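3.2 Sorting habits and the shared work surface

The second part of the study concerns how people divide small objects when they share one table. Earlier work on household storage has mostly looked at closed furniture, such as drawers and cupboards, where the divisions are fixed by the maker. Open surfaces have received less attention. A person at an open table must decide where a category begins and ends, and this decision is often made again each time a new object arrives.

We collected diaries from two towns, Enell and Owen. Participants wrote down each occasion on which they put small items in order, what the items were, and whether another person was present. The last diary was returned on 28/05/2018. After we removed entries without a clear place or time, 1,106 entries remained, written by 69 participants. Both authors read all entries. Tautahi prepared the first list of codes and Mota revised it in September, when the two lists were merged.

Entries were coded for three properties: the number of groups formed, the type of container, and the rule given by the participant. The rule was often missing. Many people wrote only "I tidied the table" or "put things where they go", and in these cases we did not try to guess the rule from the objects. This makes our data smaller for the third property, but we think it is safer than the method of Duveo, in which the coder supplies a rule when the participant gives none.

Figure 2. Compartment tray on a work surface.

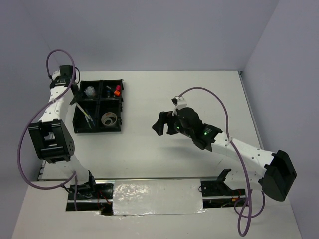

A difference between the two towns appeared early in the reading. In Enell, participants described their groups mostly by use: things for sewing, things for letters, things for the car. In Owen, the descriptions were more often by form or material, for example "the flat ones" or "everything metal". We do not claim that this is a cultural difference. The Owen participants were recruited through an evening class in repair work, and it is possible that the class taught them this way of speaking.

The presence of a second person had a clearer effect. When two people sorted together, the entries mentioned more disagreement but also more names for groups. One participant in Owen wrote that she and her sister "had to invent a word" for the buttons with broken edges. Alone, she had always put them with the others. Such moments are useful for our question, as they show a category at the time it is made – before it becomes a habit and is no longer described.

Containers seem to fix the number of groups in advance. Participants who used a divided box rarely reported an empty division, and several wrote that they split one group into two in order to fill it. Traltovico, in a study of market stalls, calls this the pull of the empty place. Our entries support the idea for homes, with one limit: the diaries tell us what people remembered to write, and an empty division may simply not be worth a line in a diary.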